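Drudeck bench book, Wednesday, after lunch

Transfer of the Montes rehearsal reels, day two. Reel 3 on the machine by 2. Baked it overnight, came out fine, no shedding on the guides so far. Still cleaning heads between passes anyway.

Azimuth is off compared to reels 1 and 2. Somebody realigned their deck halfway through the sessions or it's a differnt deck altogether. Set by ear on the cymbals, then checked the top end on the meter. Left channel drops out for a second or so at the start of the slow one. Tried it twice, same place both times, so it's on the tape. Leave it. Bradley can decide if he wants to patch from the mono safety.
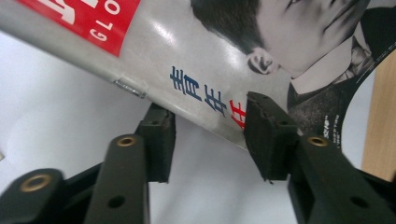 Bass is the whole reason for doing this properly. On the released Lirnirura album you can hardly hear him, just a sort of thud under the organ. On the reel he's all over it, playing up the neck, answering the singer. Two takes of the opener, second one faster and messier and much better. Would go with that. Booklet question again: Bradley still wants staples, like a magazine, red block top left with the big white letters, a staple in the spine catching the light. Fine by me but it has to fit a 7 inch sleeve and the printers want page count in fours. He wants 18 pages. Told him. He'll want 20 now.

Speed. Ran the tuning note against the fork, reel is a shade sharp. Corrected on capture, wrote the amount on the box lid in pencil. DON'T correct again in the edit. (We did this on the Drinlow job and had to redo side B.)

Reel box notes for the typed list:
box 142, "Montes reh. June", no year, drummer's name spelt two ways
box 1498, not ours, belongs with the radio lot, put on the top shelf to go back
loose leader in the bottom of the crate, no idea, kept it

Hum at 50 and a bit at 100. Swapped the lead from the deck to the desk and the 100 went away. The 50 is on the recording, their amp probably. Not going to notch it, takes the guts out of the low E.

Counted up the disc space, fine till the end of the week if I clear the Drinlow raws. Ask before clearing!!

Left to do: reel 4 (splices look dry, will need all of them remade), tone check at the head of reel 1 again, talk to cutting room about level. Last time they had side A so quiet it was mostly crackle. Some 1600 feet on reel 4 going by the box, looks less to me.
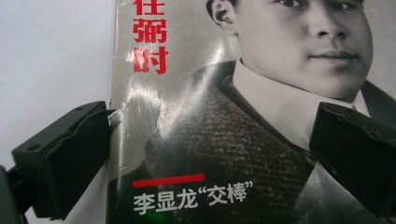

Drudeck back room, June

Reel 4. Splices all gone as expected. Remade the lot, took most of the morning, old adhesive had crept onto the next layer so cleaned that off as well. Played through once without recording, then captured.

Box was wrong, there's a full extra song after the long gap. Sounds like an instrumental, bass carries the tune, guitar only comes in for the last verse. Not on the album or the single as far as I know. Rang Bradley and played it down the phone, he went quiet then asked for it to go last on side B. Side B is already long. Either we lose the false start or we cut it a bit lower.

Need a title from the band. Put down as "untitled, reel 4 end" for now and the same on the file name so they match.

Heads cleaned, machine off, reels back in crate tails out.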